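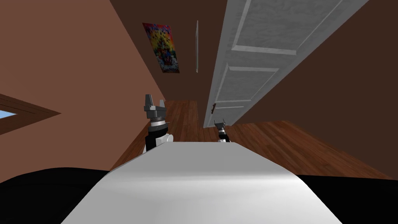

Guided river trip or go on our own? Travusden in August

rattana_m
Hello everyone! My sister and I are finally doing the long weekend we've been promising each other for years, and we've settled on Travusden because she wants to paddle the Clilside gorge. I've been in a kayak maybe four times in my life (all of them on a lake, one of them crying). Onimus quoted us 167 each for the full day with lunch and a guide. Is it worth it, or would two sensible women manage fine with a rental?
– Rattana

tyson_b
Take the guide. I did it with Onimus two summers ago and our leader, Diane Boychuk, was patient with a whole boatload of nervous people, me included. The put-in is hard to find on your own and the middle stretch has a couple of bends I wouldn't want to meet cold.

jperron
I'll disagree with Tyson a little, and kindly I hope. In August the water is usually so low that you spend half the day scraping over gravel, guide or no guide. We rented from Ouellet, took our time, ate our own sandwiches and had a lovely day. 167 is a lot of money for a sandwich.

tyson_b
Low water, sure, but she said lake paddler! Rocks are still rocks, Jocelyn.

jperron
Fair enough. Then maybe a lesson first and the rental after?

jade_caron
We stayed up at the Clilside end last year and I'd go guided the first time, then rent the next day if you catch the bug (we did, and my shoulders complained all the way home). Bring water shoes, not flip-flops. The trail back to the parking lot is 11 switchbacks and I felt every one of them.
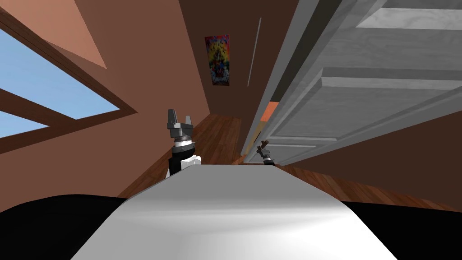
Window, poster and door

rattana_m
Oh, you are all so kind, thank you. I think we'll book the guide for day one and ask Ouellet about boats for day two. Jade, is there anywhere to eat up there, or should we shop first?

jade_caron
Shop first! There's one little snack stand and it closes when it feels like it.

Last post 3/22/20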